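Suture et nœuds — notes de séance, cours 3
Polycopié rédigé par Hae-won Yoo, version du mercredi 26 février 2025

Ces notes reprennent l'exposé de ce matin, avec les réserves que j'ai formulées à l'oral et que plusieurs d'entre vous m'ont demandé d'écrire. Elles ne remplacent pas la lecture du chapitre sur les fils.

1. Ce qu'on demande à un point séparé

Rapprocher deux berges sans les étrangler. Tout le reste est secondaire, et c'est pourtant du reste qu'on parle le plus. Le manuel Clerstead consacre une page à l'esthétique des nœuds alignés. Je ne connais aucune bonne raison d'y croire : une rangée régulière peut être trop serrée d'un bout à l'autre, et une rangée un peu bancale peut tenir très bien.

Rappel des termes. Les berges sont les deux bords de l'incision. La prise est la quantité de tissu saisie de chaque côté. Les chefs sont les deux extrémités du fil. Le nœud se pose sur une berge, de préférence pas au milieu de la plaie.

2. Distances, ou pourquoi je me méfie des règles

On vous a sans doute appris « autant d'écart entre les points que de largeur de prise ». Comme point de départ, d'accord. Comme règle, c'est faible : elle suppose une épaisseur constante et des berges qui se laissent approcher de la même façon sur toute la longueur. Regardez la tension avant de regarder la distance. Si la berge blanchit, le point est trop serré, quelle que soit la jolie symétrie obtenue.

3. Le nœud

Premier temps à double boucle, deuxième temps simple en sens inverse, troisième temps simple, à nouveau inversé. Le sens inverse est ce qu'on oublie. Deux demi-nœuds dans le même sens glissent, et l'étudiant qui les a faits jure en général du contraire.

On lit parfois qu'il suffirait d'ajouter des temps pour compenser. Un nœud de six temps mal croisés reste un mauvais nœud, avec plus de matière dans la plaie.

Longueur des chefs : quelques millimètres. Trop courts, le nœud se défait ; trop longs, ils se prennent dans le point suivant. Coupez au fur et à mesure, et retirez les chutes du champ tout de suite. Un bout de fil coupé qui traîne ressemble beaucoup à un chef.

4. Le fil en attente

Partie négligée du cours, à mon avis la plus utile. Un fil long forme des boucles, et les boucles finissent autour de l'instrument. Tirez le fil jusqu'à ne garder qu'un chef libre court avant de commencer le nœud. Ne saisissez pas avec les mors la portion qui restera dans le tissu : elle s'abîme, et cela ne se voit pas forcément.

5. Les chiffres de l'étude Stutell

On m'oppose régulièrement cette étude : 2221 nœuds testés, 87 % jugés « satisfaisants ». Satisfaisants pour qui ? Les évaluateurs étaient ceux qui avaient enseigné la technique. Je garde la méthode de traction, qui est correcte, et je laisse le pourcentage de côté. À discuter au prochain cours, Teguh Subramaniam présentera l'article.

6. À préparer

Une ligne de points séparés sur support souple, chefs coupés. Notez pour chaque point le sens des temps. Apportez le support même s'il est raté, surtout s'il est raté.

Planches : incision, fil et instruments.

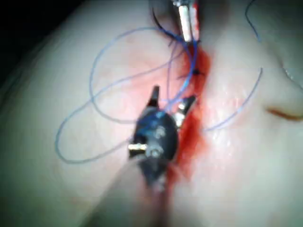
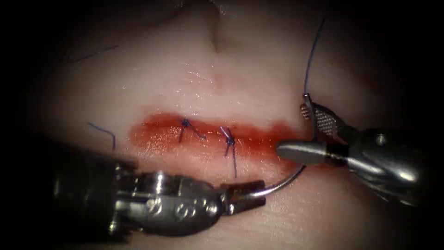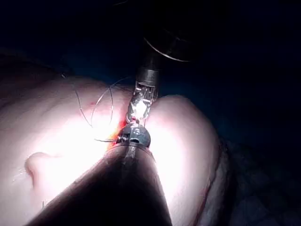 Myung-ja Seok, qui a relu ces notes, trouve la section 2 injuste : selon elle, un débutant privé de règle d'écartement ne regarde pas mieux la tension, il place ses points au hasard, et elle préfère corriger une symétrie trop scolaire que reprendre une ligne entière. Elle maintient aussi que le troisième temps est superflu avec un fil tressé. Je ne suis convaincue ni par l'un ni par l'autre, mais elle apportera ses supports de novembre et on fera l'essai de traction devant tout le monde.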